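Workshop notebook, rental listings
23rd October

Picked up the Ollum import again. Morfudd Beddoe had left it half done with a note saying the cottages load but the availability doesn't. She's right. The owners' feed sends changeover days as text and we read them as numbers, so every cottage came up as bookable on any day of the week. Changed the reader, ran it on 20 properties, compared by hand with the owners' own calendars. All fine except 2, both of which have a split summer season (weekly lets only from May, short breaks the rest of the year). Those need a second row each and the form doesn't allow it yet.

Ran the full set after lunch. 174 properties in, none rejected. Took longer than I'd like. Most of the time goes on resizing photographs, and the owners send them in any size they please.

Distances next. The Ollum pages say "near the lake" for nearly everything, and guests have complained to us about it. One house described that way is a long drive round by road, though you can see water from the upstairs window. I've swapped the phrase for a proper figure taken along the road to the nearest public shore. Anything under 500 metres can still say "near the lake". Anything over shows the distance and leaves it there. Ulises Rivadeneyra wanted a walking time as well. I tried it and took it out, the hill paths make nonsense of it.

Things I had to fix by hand:
"Sleeps" was counting sofa beds in some listings and not in others. Now it counts made-up beds only, with sofa beds on a separate line.
Three owners had put the cleaning charge in the weekly price and again as an extra.
The dog field was blank for a good many. Blank now shows as "ask the owner". It used to show as "no pets", and we must have lost bookings by it.
Place names with accents came out broken in the town list, but not on the property page. Different template, same fault as last year.
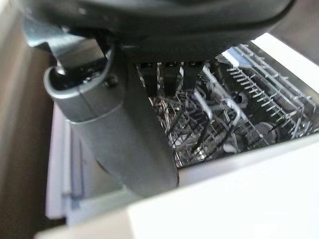 The Kernia listings are a different matter. They are mostly flats in two buildings by the harbour, all let by the same agency, and the descriptions are word for word the same. Search puts them in one long block and a visitor has to scroll past the lot to reach anything else. I grouped them by building and show the cheapest flat first with a link to the others. Morfudd thinks the agency will object to having fewer lines on the page. She is going to ring them before it goes live, so it stays switched off until she has.

Looked at the deposit wording too. Trirkomska takes the deposit when the guest books, Quispe takes it on arrival, and our page says "a deposit may be required" for both. That's no use to anybody planning a family holiday. Wrote two short versions and tied each to the agency code. Ulises to check them against the signed terms. I've only got the old copies here and the Quispe one has pages missing.

Maps: the pin for any farmhouse without a street number drops in the middle of the nearest village. Tried using the coordinates from the owner's form. Better for most, worse for a few where the owner has plainly typed their home address. Left it on the village for now, with a line saying the exact spot is sent after booking.

Emailed the owner of the mill house about the stairs. The listing says suitable for small children, the photographs show open treads and no gate. She answered within the hour and asked us to take the line off, so that's done.

Still open:
Second season row on the form.
Call to the Kernia agency (Morfudd).
Deposit wording (Ulises).
Photo resizing, move it to the overnight run.
Ask owners again for coordinates, with a clearer question this time. "Location of property" was my wording and I can see how it was misread.

Left the Ollum import switched on when I went home. Error mail goes to the shared box. If it stops overnight, the last good copy is in the usual folder and can go straight back in.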